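Rosham Desk Log

A small dataset of written notes on desk use in one shared office in Veltthorpe. Version 2, last updated 25/07/2026.

What is in it

The log has one row per day for 365 days, weekends included. Each row gives the date, the desk code, the hours booked, the hours used and a free-text note. Desk codes run from R1 to R8. Bookings came from the front office calendar. Hours used were written down by the people sitting at the desks, so they are rounded, mostly to the half hour.

Files

log.csv – the main table
notes.txt – free-text notes, one per line, same order as the table
codes.txt – desk codes and the room each desk is in

Known problems

The April rows are thin. The sign-in sheet was moved to another floor that month and around 110 entries were filled in later from memory. They are marked "late" in the last column. Leave them out if you need exact hours.

R3 and R5 swapped rooms partway through the year. The codes follow the desk and stay the same after the move.

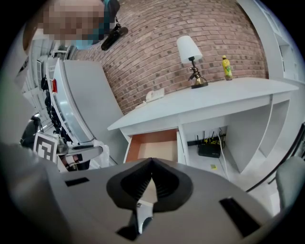 Oona Heiskanen wrote after version 1 that blank cells in the hours column were being read as zero, and asked for a separate mark for days when no sheet was handed in. She also wanted the notes kept in their first spelling, mistakes and all.

Both changes are in version 2. A missing sheet is now "NS", and a zero means the desk was booked and left unused. Notes are cut at 200 characters, as before. Names in the notes have been replaced with initials.

Use

Free for teaching and research. Please credit Valdebenito, where the table was put together. The column names match the ones in the Ratis log, so the two can be joined on date.

Corrections are welcome – send the date and the desk code with each one.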